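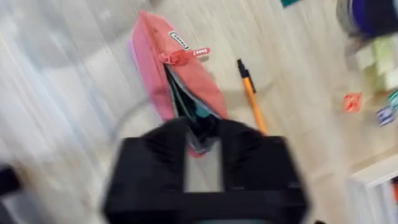
How do I get ballpoint ink out of a fabric pencil case without wrecking the zipper?

Manouchehr Asadi
Empty it completely, crumbs included, and turn it inside out. Dab the stain with rubbing alcohol on a cotton ball, blot with a paper towel, and repeat until you lose interest. Then hand wash in cool water with dish soap and leave the zipper open for 24 hours while it dries. Test a hidden corner first if you care about the color.

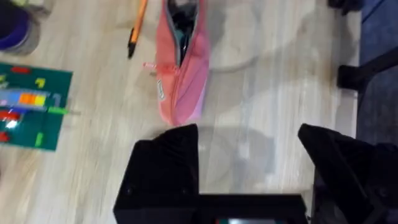
Can it go in the washing machine?

Most plain fabric ones survive a cold gentle cycle inside a mesh bag, zipper closed. Skip it if there's cardboard stiffening in the bottom. I washed one of those, and what came out was soup with a zipper.

bralura638
Just buy a new one. Mine lasted 2 semesters and I never washed it once.

prurier_mom
Alcohol works, but blot from the outside of the stain toward the middle or you'll have a bigger, paler stain

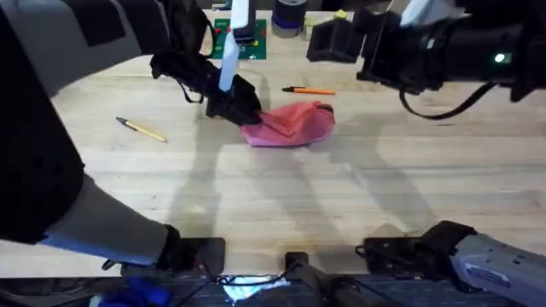
and a second one on the towel underneath. Put something old under there. Once it's clean, pull the corners back into shape while it's damp – flattening it later is a losing battle. A bit of candle wax rubbed on the teeth helps if the zipper starts to stick.

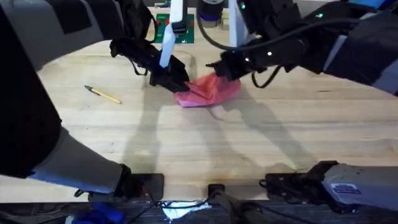 PIRAS, June
Update from prurier_mom: tried it again on my son's case. The ink is gone. The glitter glue is staying with us.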